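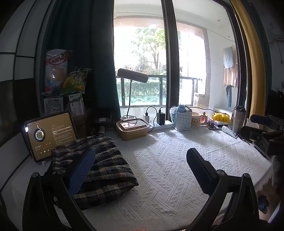
Progress on the Urkby flat has been good this month, and I'm pleased with how the sitting room is coming along! The table went in by the window on Monday, which was Wenceslao's idea, and he was right about the light. The white cloth with the zigzags has stayed on it, and the sun gets across the far end nicely. What we still lack is anywhere to put food. The milk carton and the shrimp flakes are stacked up against the curtain above the tablet, so the shelf is next on my list.

Money so far (you asked for it plainly):

- Spent to date: 3725
- Curtains and cloth, from Grolleck: 133
- Shelf and brackets, on order: 116
- Left for the kitchen end: around 1000

The shelf is coming from Zoubi and should be up before the end of November – I've asked for the deeper one so boxes can stand upright. Wenceslao Echeverría will fit it, and he'd like to look at the radiator while he's there. Could you let me know if that comes out of the same pot? I've kept all the receipts in the blue folder.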